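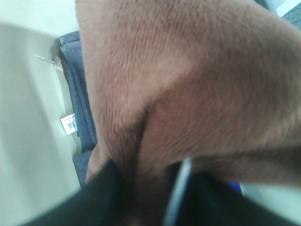
Grendside reckons the snapshot was taken late and that we should stop looking at the payout code until that has been ruled out. Their delegators started asking on the channel as soon as the epoch closed, and all the ones complaining had taken some stake out during the last day.

5/3/23

Epoch 459, Tritar test network, payout run by Mutum. Writing this up as I go so that whoever picks it up next doesn't have to read the whole channel.

**What went wrong**

The rules say an account earns for the epoch if its average stake over the epoch is at least 100 tokens. By that rule 2859 accounts should have been paid. Mutum paid 2601. No account was paid twice and the ones that were paid look right at first glance (but see further down about the amounts). The pool wallet has money left over, which fits.

No errors in the Mutum log. The run started, went through its batches, wrote the closing line and exited clean. That bothers me more than the missing payments. A run that leaves money in the wallet ought to say something.

**Checking the snapshot first**

Did as Grendside asked. Pulled the snapshot header and compared the block height with the epoch boundary on our own node, then with the boundary on their node. All three the same. The file was written to disk a few minutes after the boundary, and I think that is what they saw, but the time on the file is only when the export finished. The height inside it is correct.

Also exported a second snapshot from our node at the same height and diffed the two. Identical apart from the header line with the export time. So the snapshot is fine. Sent them the hashes and they can repeat it from their side.

**The accounts that were missed**

Made a list of everything that is eligible by the rule and absent from the payout. Sorted it by size first, no pattern. Sorted by pool age, no pattern. Sorted by balance at the boundary block and it was obvious: every single one is under the minimum at the boundary. They were above it for most of the epoch, took stake out near the end, and dropped under the line before the close.

So Mutum is testing the closing balance against the minimum and not the average. Went to the code to confirm. The eligibility check reads `stake_at_close`. The average is worked out, correctly as far as I can tell, but only later on when the share is calculated. By then the account has already been thrown away.

The comment over the check says "average stake over epoch". I'd guess it was true once. The history shows the field was renamed in October when the snapshot format changed, and the check was pointed at the nearest field that still existed.

**Why it didn't show up before**

Before the last rule change a withdrawal took effect at the next epoch boundary, the same as a deposit does. Stake couldn't fall in the middle of an epoch, so the closing balance and the average were the same figure for everyone and the check gave the right result by luck. Withdrawals are immediate now. Deposits still wait for the boundary, so the fault can only leave people out. It can't let anyone in who shouldn't be there. Checked that against the paid list anyway and found none.

The old test fixtures all have flat balances across the epoch. They would pass with either field. I ran them with the check deleted altogether and most of them still passed, so they need more than one new case adding.

**Amounts**

This took most of the afternoon. If the missed accounts weren't counted, were the others overpaid? The share is the account's average divided by the total, so it depends on which total.

- The total comes from the snapshot header, before the eligibility check.
- It therefore includes the missed accounts.
- It also includes accounts that are properly below the minimum, and the rule says those should be taken out of the total.

The first two points mean that the paid accounts were not overpaid, and the leftover in the wallet is available to pay the missed ones. Good.

The third is a separate fault. Everyone has been getting very slightly less than they should, every epoch, for as long as there have been small accounts in the pools. The difference is tiny, mostly down in the last few decimal places, and the remainder has been rolling into the next epoch's reward. It isn't lost. But it has been going to the wrong people if anyone joined or left in between. I haven't touched this one. It needs its own entry and a decision on whether to correct past epochs or only go forward.

Didn't mention it on the channel yet - would rather have the number first.

**Fix for the check**

Moved the average calculation up so it happens before the eligibility test, and pointed the test at the result. Small change. Removed the old comment and put in a line giving the rule by its section, so that the next rename doesn't leave it stranded.

Ran it dry against the same snapshot:

- eligible now comes to 2859, matches the list made by hand
- accounts already paid: amounts unchanged down to the last decimal
- missed accounts: all present, none with a zero share
- total to pay is less than what is left in the wallet

One account gave me a fright because its average sat exactly on the minimum and I expected rounding to push it out. The rule says "at least", the code has greater-or-equal, and the average is kept as whole units until the final step. It stays in. Added it to the fixtures as it stands, with the address changed.

**Paying the missed accounts**

Can't simply run the epoch again. Mutum marks an epoch as closed and refuses a second run, and forcing it would mean depending on the duplicate check, which I've never seen tested with a real wallet behind it. Going to use the manual list instead. The list is written and checked against the dry run. It carries the epoch number in the memo field so that delegators can see what it's for.

Haven't sent it. It needs a second signature from the other key holder and I'd like Grendside to look over their part of the list beforehand. The fee comes out of the pool wallet and not out of the payments.

**El Sherbiny**

They run a fork of Mutum for their own pools and took our October changes more or less whole. Wrote to them with the line in question and asked them to look at their closing balances. Short answer back: they are on the older format for one pool and the newer for the rest, and they will hold the next payout until they have compared. They asked if the patch applies to the older format. It doesn't, the averages aren't in that file at all, they would have to be built from the transfer records. Said I'd send the small script I used for the list by hand, it does just that. It is slow and it wants a lot of memory, but it gives the right answer.

Note for me: the script has our node address written into it. Take that out before sending.

**Reply to Grendside**

Sent, in short: snapshot correct, hashes attached, fault is in the payout check, patch under review, missing payments to follow from the manual list once signed. They asked whether delegators who withdrew everything are covered as well. Yes, if their average is still at or above the minimum. An empty account at the close is treated the same as any other. There were a few of those in the list and I checked them one at a time.

They also want the rule explained on the delegators' page with a worked case. Fair request, the present text says "stake held in the epoch" and you could read that in any of several ways.

**Left to do**

- second signature on the manual list
- review of the patch, then tag it
- fixtures with falling balances, an account emptied before the close, and one with several withdrawals
- make Mutum stop with an error when the eligible count differs from a separate count done outside the payout code
- a warning when more than dust is left in the wallet after a run
- work out the size of the total fault over past epochs, separate entry
- clean the script and send it to El Sherbiny
- new wording for the delegators' page

The next epoch closes before the review is likely to be finished. If it isn't, Mutum's automatic run stays off and I'll do the payout from the hand list again. Have switched the timer off now and left a note in the config saying so.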